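Rutthorpe–Fludberg Rail Trail

Jostalent Reference, Transport and Recreation
By the Jostalent editorial staff
Last reviewed: July
Reading time: 6 minutes

The Rutthorpe–Fludberg Rail Trail is a shared path for cyclists, walkers and horse riders between the towns of Rutthorpe and Fludberg. It follows the former Fludberg branch railway for most of its length and crosses the Ki River by a timber and steel bridge that once carried trains. The trail is open all year and no fee is charged for its use. Its surface is compacted gravel, apart from sealed sections within the two towns and on either side of the bridge.

Route

The trail begins at the old goods yard in Rutthorpe, where the former platform has been kept as a seating area. It leaves the town through a shallow cutting and runs beside grazing land before turning north to meet the Ki River. The gradient on this part is slight and is generally suited to children and new riders.

After the bridge, the path climbs steadily through open forest. Railway builders kept the slope even by cutting benches into the hillside and by taking the line around the heads of several gullies. The highest point is the summit cutting, at 444 metres above sea level. From there the trail descends to Fludberg and ends beside the showground. Riders who wish to avoid the longer climb usually start at Fludberg and finish at Rutthorpe.

Four road crossings lie along the route. Three are on minor roads and are marked by chicanes and give-way signs. The fourth crosses the main road south of Fludberg, where riders are asked to dismount and use the refuge island.

History

The branch railway was built to carry timber and wool, with a small passenger service added later. Traffic fell as roads in the district were improved, and the passenger service was the first to be withdrawn. Goods trains ran for some years afterwards, mainly in the grain season. After the line closed, the rails were lifted and most of the sleepers were sold to landholders. The corridor stayed in public ownership, although parts of it were leased for grazing.

A proposal to turn the corridor into a path was first made by cycling groups in Rutthorpe. It met with objections from some adjoining farmers, who were concerned about gates, stock and the spread of weeds. An agreement was reached under which the corridor was fenced on both sides and farm crossings were kept at their existing places. The section from Rutthorpe to the river opened first. The northern section followed after the bridge had been repaired and given a new deck and handrails.

Use

Most trips on the trail are short and begin and end in the same town. In Rutthorpe, which has a population of 2,249, the southern section also serves as a route to school and work, as it passes under the main road and avoids the roundabout at the edge of the town centre. Longer rides are more common on weekends and in school holidays. Counters on the bridge have recorded up to 1,844 crossings in a month, the busiest months being in spring and autumn.

Electric-assist bicycles are permitted where the motor cuts out at the legal speed limit. Motorcycles and other motor vehicles are not allowed, except for maintenance vehicles and farm traffic at marked crossings. Horses are allowed on the forest section but not on the bridge. Horse riders use the ford downstream, which is closed when the river is high.

Facilities

Drinking water and public toilets are provided at both ends. A composting toilet and a rainwater tank stand at the former siding near the summit cutting, but water from the tank should be treated before drinking. Bicycle racks, an air pump and a stand with basic tools are found at the Rutthorpe goods yard. The nearest bicycle shop is in Fludberg. Shelters have been built at the river and at the siding, each with a table and a map board.

Meals are available in both towns, and there is no food for sale between them. Opening hours in Fludberg are shorter in winter, when several kitchens close after lunch. 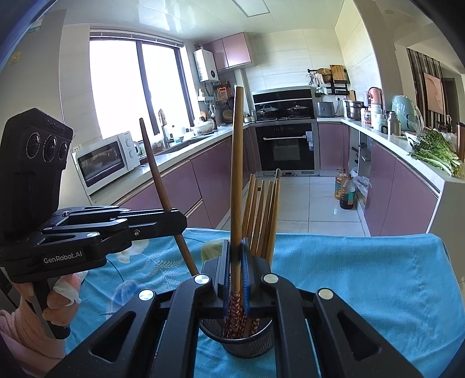
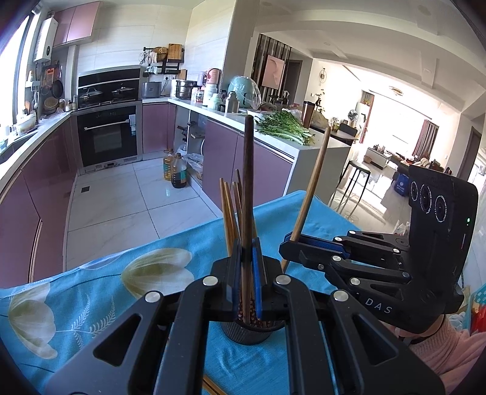

Wooden chopsticks and a round, dark container for utensils.

Mobile phone coverage is good near the towns, weak in the river valley and absent in parts of the forest. Emergency marker posts are placed along the full length of the trail. Each carries a code that can be read out to an emergency operator.

Environment

The corridor holds some of the last native grassland in the district. Regular burning beside the tracks, once done to reduce the risk of fires started by trains, kept trees from spreading and allowed low-growing plants to survive. Parts of this grassland are now managed by mowing outside the flowering season. Visitors are asked to stay on the formed path between the river and the first farm crossing.

Average annual rainfall at the summit is 918 millimetres, and the northern slope remains damp for much of the winter. Tree ferns grow in the deeper cuttings. Erosion of the gravel surface is a recurring problem on the descent to Fludberg, where stormwater runs along the wheel tracks. Stone-lined drains from the railway period have been cleared and returned to use in several places, and new cross drains have been added below them.

Maintenance and management

Responsibility for the trail is shared by the two local councils, with the Ki River as the boundary. Each council grades and repairs its own section. The cost of the bridge is divided equally, and the structure is inspected every second year. Fallen trees are the most common cause of short closures. The forest section is closed on days when a total fire ban is in force.

Signs were at first designed separately by each council, and early maps gave distances from different starting points. The signs have been replaced with a single series that measures distance from the Rutthorpe platform. A few older posts remain on the northern side.

Proposed extension

A route has been surveyed from Fludberg to the reservoir beyond the town. It would use forestry roads, as the railway did not continue past Fludberg, and would be steeper than the existing path. Funding for construction has not been set aside.

See also: Cycling infrastructure; Disused railway corridors; Ki River; Shared paths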